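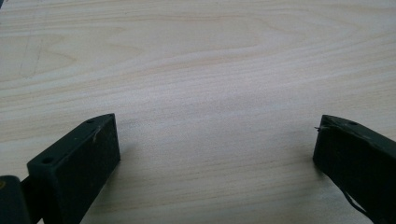
Bench top, pale wood, grain running more or less sideways.

03/02/2023
Film transfer notebook, Cenley reels

Two reels done, which is two more than July's effort. Both are 16 mm, both from the Cenley amateur film society, both labelled "MISC" by someone who plainly had a sense of humour. Reel one is the regatta short. Reel two claims to be a documentary about a dairy and is mostly the director's cousin walking in and out of a shed.

Reel one: 2909 frames after trimming the leader. Colour has gone the usual magenta. Pulled it back as far as the greens would stand, then stopped before the river turned to cordial. Scratch on the left side from frame 786 onward, continuous, base side. Left it in. The Minami scanner software offers to remove it and takes the oars with it.
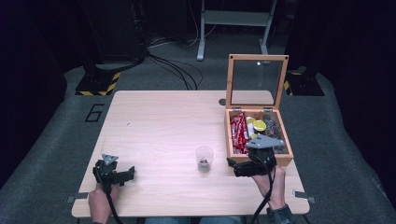 Reel two has vinegar smell, mild. Strip in the can went from blue to greenish overnight, so it goes in the cold cupboard and gets scanned again at full res before it gets any ideas. Shrinkage is just inside what the Posico gate will tolerate. I ran it slow and it still chattered at every splice. Whoever cut this favoured tape, and plenty of it.

Sound: none on reel one. Reel two has an optical track, which I had hopes for. It is a narrator explaining butterfat at some length — then a dropout — then more butterfat. Level tone at 1000 Hz on the head, so at least they lined something up before recording.

Naming: please use title_reel_pass, all lower case. I found a folder called "final final NEW" and have not yet had the courage to open it.

The Nullov screening people want a viewing copy with the flicker "fixed". Told them the flicker is in the exposure and they can have it gentler. They wrote back asking whether it could be in black and white. It could.

Still to do:
re-splice reel two, shed sequence
clean gate, check for tape residue
checksum both masters and copy to the second drive
find the missing can lid (it was on the rewind bench, I would swear to it)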